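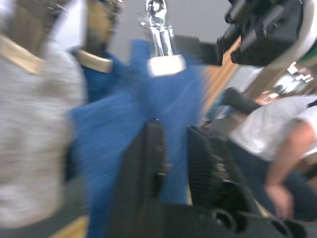 *Prindura · Taller de esmaltes y hornos · cuaderno común*

**Abril, 9:40**

Abro página nueva porque la anterior se quedó pegada con barbotina y no hay quien la separe (lo que había ahí lo he copiado como he podido en la hoja del final, perdón por la letra).

Sigo con el blanco mate de la serie Entili. La hornada de anoche en el Furnus salió mejor de lo que me esperaba en los cuencos y bastante peor en las placas. Los cuencos tienen por fin esa superficie como de cáscara de huevo que buscábamos, suave al dedo, sin brillo en el borde. Las placas, en cambio, llenas de pinchazos, sobre todo en la mitad que quedaba hacia la puerta. ¡Y eran del mismo cubo de esmalte! Así que la receta no puede ser la única culpable.

Mi sospecha número uno es el bizcocho. Las placas se bizcocharon en la tanda rápida, la que metimos deprisa antes de las vacaciones, y los cuencos en la lenta. Si quedó materia orgánica sin quemar en la pasta, tiene todo el sentido que luego el gas se abra paso por el esmalte. Petrică Radu dice que no, que mire el grosor, que yo siempre cargo demasiado la mano en plano. Puede que tenga razón, y me fastidia un poco.

Receta tal como está ahora en el cubo (no la toquéis sin apuntarlo, por favor):

- base mate de siempre, la de la ficha verde
- caolín: mitad crudo, mitad calcinado
- carbonato cálcico, molido de nuevo
- frita Narken, de la bolsa abierta
- agua hasta densidad, tamizado dos veces

Sobre lo del caolín: pasé la mitad a calcinado para que el esmalte no se cuarteara al secar, y en eso ha mejorado muchísimo. Antes se levantaba en escamas en cuanto lo movías a la bandeja. Lo calciné en el horno pequeño a 700 grados, sin prisa, en un cuenco de bizcocho sin tapa.
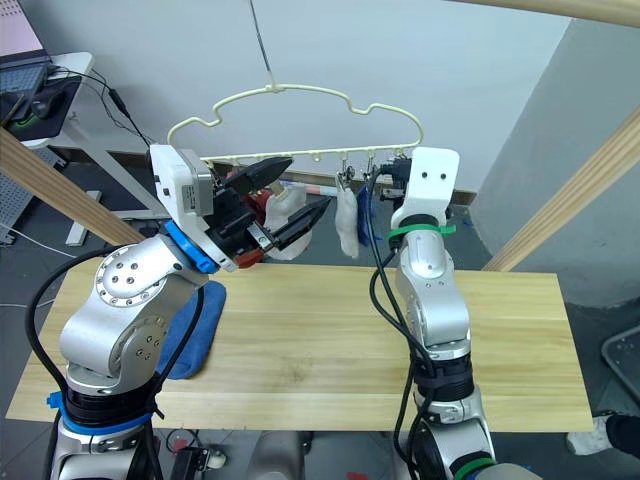

Lo que no tengo claro es si con ese cambio el esmalte se sella antes y deja menos tiempo para que salgan las burbujas. Se me ocurre una meseta al final, 23 minutos, como hacíamos con los celadones viejos. Petrică prefiere bajar despacio justo después del máximo y olvidarse de la meseta. Propongo probar las dos cosas por separado, que si las metemos juntas no nos enteramos de nada (ya nos pasó con el rojo de hierro y todavía estamos discutiendo).

**11:15**

He partido una placa para ver el corte. Capa de esmalte gordísima en el centro y casi nada en la esquina. Vale, punto para Petrică. Los pinchazos, eso sí, aparecen también en la zona fina, conque mi teoría del bizcocho sigue viva.

He raspado un poco de la pasta y tiene el corazón gris. ¡Gris! Los cuencos son claros hasta dentro. Lo dejo todo en una bolsa con la etiqueta «placas, tanda rápida» en el cajón de las muestras.

También he medido la densidad del cubo y está más alta que cuando lo preparé. Se habrá evaporado algo con la tapa mal puesta. He añadido agua destilada a sorbitos y he vuelto a batir. 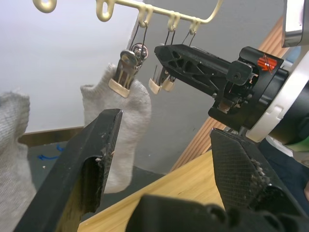
Para comparar en condiciones voy a volver a bizcochar unas placas crudas con la curva lenta y a esmaltarlas por inmersión, tres segundos contados, nada de brocha. La curva es la 113 del controlador; ojo, que en la chuleta pegada al Furnus sigue puesta la numeración antigua y ahí ese programa es otro.

**16:30**

Placas cargadas, separadas dos dedos entre sí, conos en el estante de abajo y en el del medio. Programa puesto, mirilla cerrada. El horno hay que dejarlo en paz 48 horas, contando el enfriado. Quien necesite calor para otra cosa, que use el pequeño.

Pendiente: pedir frita (la bolsa está en las últimas), cambiar la chuleta del controlador y preguntar a Petrică dónde guardó el tamiz fino, que el que hay en la pila tiene un agujero en la malla.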